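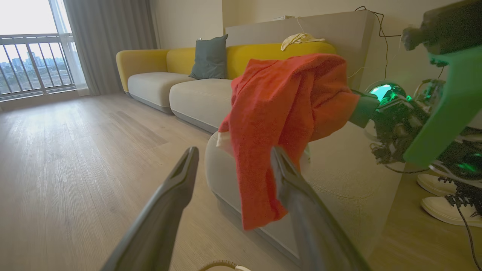 Page last changed: September, revision 2

Section 4. Comparing finger sets on the two-arm station

This section covers a side-by-side trial of two finger sets on soft goods. The work piece is a terry towel. Each set picks it up from a sofa arm, passes a corner to the other gripper and drops it in a laundry basket. Do Section 3 (homing and arm limits) first. If you are only replacing a worn finger, go to Section 6.

The two sets are the Kiltberg long finger and the Tzanetos short finger. Both fit the same mount and run from the Undach controller with no change of firmware. The wrist cameras stay on for every run.

4.1 What you need

One full set of each finger type, four fingers per set
Two terry towels of the same size, washed at least once
One laundry basket with rigid sides
The 2.5 hex key from the station kit
A log sheet or a copy of the trial spreadsheet

Towels fresh from the store still have sizing in them and slide more than they should. A bright color gives the wrist cameras the least trouble against light upholstery.

4.2 Fit the fingers

1. Stop the controller and switch off arm power. Leave the camera supply on.

2. Support the gripper with one hand and take out the two screws at the base of each finger. Keep the screws with the finger they came from.

3. Seat the new finger fully in the mount before starting the screws. Tighten by hand, then a quarter turn with the key.

4. Repeat for the other gripper. Both arms must carry the same set.

5. Switch on arm power and open both grippers from the controller page. The reading for a full opening should be 124 on either side with the Kiltberg set. The Tzanetos set reads a little lower and the exact value is printed on its bag.

CAUTION: Keep your hands away from the fingers when arm power comes on. The grippers close and open once by themselves as part of the power-up check.

Note: If the left and right readings differ by more than 2, take the fingers off and seat them again. Do not correct the difference in software.

4.3 Place the basket

6. Bring both arms to the ready pose.

7. Set the basket on the floor between the arms, with its long side facing the station. The handles go to the left and right so the fingers do not catch in them when they come down.

8. Open the head camera view and check that you can see the whole rim of the basket and the tips of all four fingers. Move the basket, not the camera.

9. Jog each gripper down until the tips are level with the rim, then back up. The inner finger must clear the rim on both sides.
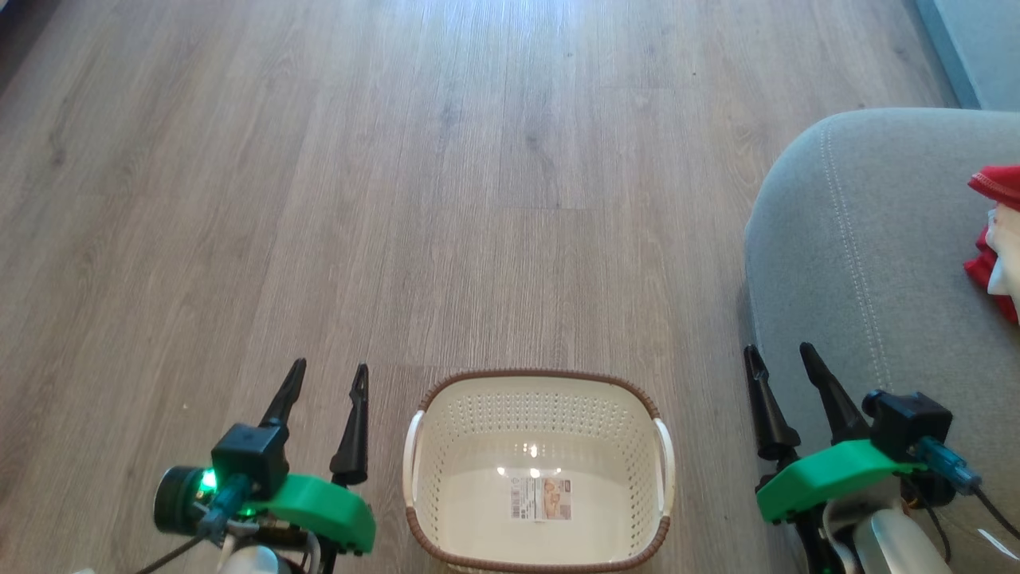
Figure 4-2. Basket between the two grippers, seen from the head camera.

10. Check the camera cables on both wrists. They should trail back toward the arm with enough slack for a full turn of the wrist. A cable that pulls tight at the end of a turn will work its connector out over a morning of runs, and the picture will start dropping in and out well before it fails for good.

CAUTION: Do not tie the camera cable to a finger or to the finger mount. Tie it behind the housing.

4.4 Set the grip

11. On the controller page, open Grip and choose Soft goods. Leave the hold time at 1000 (milliseconds) for both finger sets.

12. Set the closing force to 11 on both arms. The scale has no units. Do not raise it to get a better result with one of the sets, or the runs can't be compared.

13. Close each gripper on a folded corner of the towel and pull gently by hand. You should feel the cloth hold and then slip. If it slips right away, wipe the inner faces of the fingers with a dry cloth and try again. The groove near the tip collects lint, so clean that too.

4.5 Run the trial

14. Drape the towel over the sofa arm with the lower edge hanging free. It does not need to be neat. Try for a different drape every time, and include a few that are bunched up.

15. Move anything else off the sofa arm. Cushions and pillows farther back on the seat can stay where they are.

16. Start the run. The left gripper and the right gripper each have their own camera view, and both are recorded along with the head view.

17. Watch the first pick on the wrist view. The fingers should come in at a slant and take the cloth in a fold. A finger that lands flat on the upholstery will push the towel along in front of it.

18. If the towel is dropped before it reaches the basket, let the run finish and write down where it fell. Do not put the towel back by hand during a run.

19. Do the same number of runs with each set. We do some 40 before lunch and swap sets after. You can split it over two days if the towels are kept dry.

Note: Daylight matters more than we expected. With a large window at the end of the sofa, the wrist cameras lower their exposure when they turn toward the glass and the dark fingers lose detail. Draw the curtain part of the way, or lock exposure in the Lavenard camera menu before the first run. Whichever you choose, use it for both finger sets.

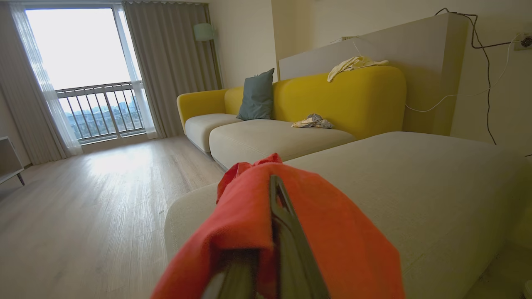 4.6 Fill in the log

Enter one row per run, in the order you did them. Every row needs the finger set, the towel, which arm picked first, and one result code:

P: picked and placed in the basket
D: dropped on the way
M: missed the cloth
T: took the cloth but also touched the upholstery
S: stopped by the operator

Use T even if the towel ended up in the basket. With the long fingers this was the code we used most in our own trial, and it was the main reason for staying with the short set on padded surfaces. On a hard tabletop the long set did better, mainly on thin edges.

A free comment is useful when the second gripper had trouble finding a corner. Say which way the towel was hanging.

4.7 Common problems

The gripper closes but the controller says "no object."
The cloth is too thin in that spot. One layer of terry is close to the limit. Change the threshold under Grip, Detect, and note the new value in the log.

One wrist view is black.
Check the connector at the camera module first, then the one at the elbow. Restart the camera service before restarting the controller.

The towel stays on a finger after release.
Loops of terry have caught at the tip. Stop the arm, open the gripper fully and lift the cloth off sideways. Look for a burr on the finger and sand it down if you find one.

The arms stop with a reach error near the basket.
The basket is too far forward. Go back to step 7.

Send finished logs to Nektarios Karras by Friday of the week you ran them. Put the finger set in the subject line. Worn or chipped fingers go in the gray bin under the bench, bagged, with their screws.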